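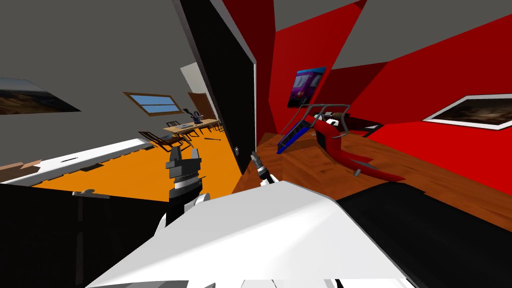 Figure 4. Simulated apartment, wrist camera view, both arms raised.

4. Comparing Grippers in the Simulated Apartment

This section explains how to compare two grippers in the Rurnari simulator before either one is fitted to a physical arm. Complete Section 3 (Installing the Controller) first. Operators at the Custthorpe site should use the shared workstation account and not their own.

4.1 Before You Begin

The apartment model is supplied with the Fjeld controller package. It contains a room with an orange floor and an adjoining room with red walls. Do not change the wall or floor colors during a comparison. The scoring tool reads them when it lines up camera views between runs.

Note: Loading the apartment may take some 15 seconds. The window stays gray until loading is complete.

4.2 Loading the Grippers

1. Open the Tools menu and select Gripper Library.
2. Assign the gripper under test to the left arm.
3. Assign the reference gripper to the right arm.
4. Set the closing force of both grippers to 50 percent.
5. Select Apply, then Home Arms. Wait for the status bar to read Ready.

Caution: Do not select Apply while an arm is moving. The controller will accept the new gripper but keep the old tool length, and all later position readings will be wrong.

4.3 Checking the Camera View

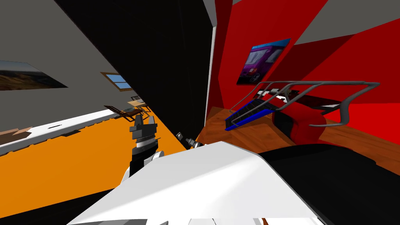 Camera angle has a direct effect on the comparison scores, and it should be checked before every run. The view moves with its mount, and a steep tilt is acceptable provided that the gripper under test can be seen clearly. In Figure 5 the two short gray fingers stand out well against the orange floor, while the large white arm segment hides much of what lies at the bottom of the view. Where an arm segment covers the work area, adjust the elbow angle and leave the camera settings alone.

1. Select View, then Wrist Camera.
2. Confirm that the fingers of the gripper under test are in view.
3. Move the elbow in small steps until the target object is clear of the arm.
4. Select Save Pose and enter a name. Pose names may not contain spaces.

4.4 Running the Comparison

1. Select Compare, then New Session.
2. Choose the saved pose from the list.
3. Enter 56 as the number of grasp attempts for each gripper.
4. Select Start. Keep the simulator window open until the session ends.
5. Export the results to the Grokville shared folder.

Note: Sessions recorded with the July release of the controller use an older scoring method – their results must not be placed in the same table as newer ones.

If the two grippers return the same score, repeat the session with a second saved pose. Questions about scoring should be sent to Fuad Kumsa at the Custthorpe site, with the session log attached.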